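Plandavow Forum > Manipulation > Teaching by demonstration

Thread: Wrist camera only, or wrist plus overhead, for shelf tasks?

tarn_offset
Posted 02/10/2026

We are collecting demonstrations by remote control for a tabletop sorting task. One arm, two-finger gripper, operator on a leader arm in the next room, watching a screen. 2991 episodes so far with the wrist camera as the only input to the policy. Before we go further I would like opinions on adding a fixed overhead view. The trained policy handles objects on the open tabletop well. It does badly when it has to work close to the two-tier shelf.

Settings: actions are end-effector deltas, gripper is continuous, chunk length 40. Training code is Skelteo with the default image crop switched off.

Two views from the wrist camera: 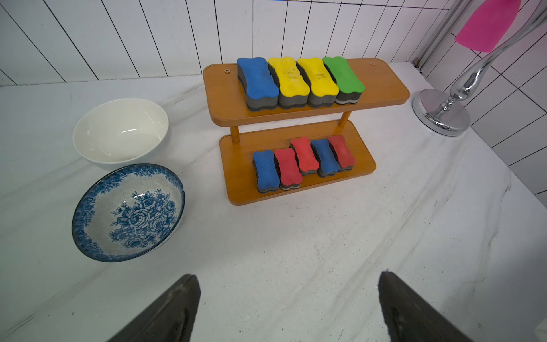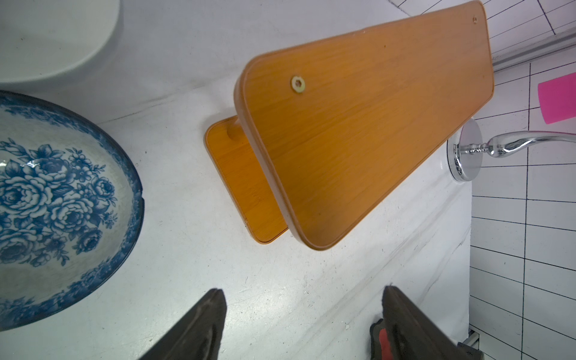

My own view is that the fault lies in the demonstrations and a second camera would hide it for a while. Operators approach the shelf from whatever angle suits them, and no two agree. With the bone-shaped erasers lined up along the top board there is hardly any gap between neighbours, so the fingers need to come in at a consistent angle or the next eraser gets pushed. One operator squares up first and then descends. Another descends and corrects the wrist at the last moment. Both succeed by hand. The policy appears to average them and does neither.

pelmet
Reply 1

Add the overhead camera. You are asking the network to remember where the shelf is whenever it leaves the wrist view, and with no history in the input it can't. We had the same with a cutlery tray. Fixed view added, same data volume, the problem went away.

tarn_offset
Reply 2

Did you keep the old episodes, or collect again?

pelmet
Reply 3

Collected again. You can't put a camera into a recording after the fact.

grubscrew_m3
Reply 4

Disagree with pelmet. In the first view you have both fingertips, both tiers and the bowls in one picture. There is enough there to plan the approach. What it lacks is depth, and a single overhead camera gives you little of that for the lower tier, as the upper board will be over part of it.

Write an approach rule and make the operators keep to it. Ours is one page:

Stop clear of the shelf, fingers open.
Turn the wrist until the fingers sit either side of the target.
Move in along one axis only.
Close, pause, lift straight up.
Retreat the way you came before going to the bowl.

The pause matters. Without it the close and the lift blur together in the action chunks and the policy starts lifting early.

hodville_lab
Reply 5

Agree with the rule, not with the pause. We tried pauses and the policy learnt to pause, in some cases for good. It reaches the object, stops, and the picture no longer changes, so it predicts no motion again. We now trim any still stretch longer than 6 time steps. If you keep the pause, trim it.

grubscrew_m3
Reply 6

Fair. Ours is short enough that we haven't seen the stall, but then our chunks are longer than yours.

deng_fan
Reply 7

Has anyone moved the arm by hand for this in place of remote control? On our Deng arm we guide it directly and replay the joint path with the person out of view. It is slower per episode, but the operator feels contact with the board. Over a remote link with no force feedback you find out you have touched the shelf when it moves.

tarn_offset
Reply 8

We tried it in March. The paths were cleaner but replay drifted, and with erasers that close together a small error is enough to miss. I would use it for a seed set, not for the whole lot.

pelmet
Reply 9

Still think you are making work for yourselves. A camera costs less than an operator's afternoon.

tarn_offset
Reply 10

Possibly. Plan is as follows. Fit the overhead camera and record it from now on, but leave it out of training at first. Operators follow grubscrew's rule, with still stretches trimmed. I will stop at 3228 episodes in total and train two policies on the new portion only — one with the wrist view, one with both. The new portion is small, so I will fine-tune both from the current weights.

hodville_lab
Reply 11

Log which operator did each episode as well, if you don't already. We could not separate style from camera until we had that column.

tarn_offset
Reply 12

We have it for the later episodes only. Will add it to the recorder as a required field.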